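Leave the Towels Thick

I have been buying towels for a small guest house in Tustden for long enough to have opinions about them, and the main one is that people fold them too tightly. Open most airing cupboards and you find towels pressed into hard little squares, seven to a shelf, as if somebody were going to measure them. I used to do it myself.

A terry towel is made of loops. The loops hold the water, and they need room. Squash them under a stack for a month and the towel at the bottom comes out like cardboard. It softens again after a wash, but a guest who has just got out of the bath doesn't want to hear that.

Phyllis Kettle, who taught me to run a linen room, folded everything in thirds and then in half, and never leaned on it. Her shelves looked untidy next to mine. Her towels were nicer to use, and I was slow to admit the two were connected.

The usual answer is space. Rafferty Holloway tells me his bathroom cupboard in the flat is the width of a cereal box, and that loose folding is for people with landings. I have some sympathy, but my reply is to own fewer towels. Two each is plenty for a household that does its washing every week. The rest are only there to flatten the ones you like.

I would also stop fussing about edges. A rolled edge or a soft fold does no harm, and a striped towel doesn't need its stripes lined up with the shelf. Fold it on a desk or a table if you can – the bed is too soft and everything slides – and stop while it still has some height to it. If it looks a bit fat, put it away like that.

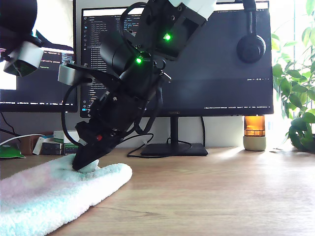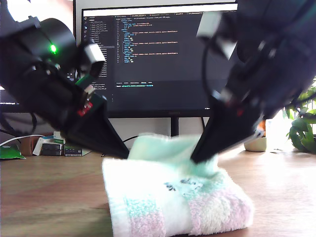 A soft fold at the edge of the towel in the first picture, and a thick bundle with pastel stripes in the second.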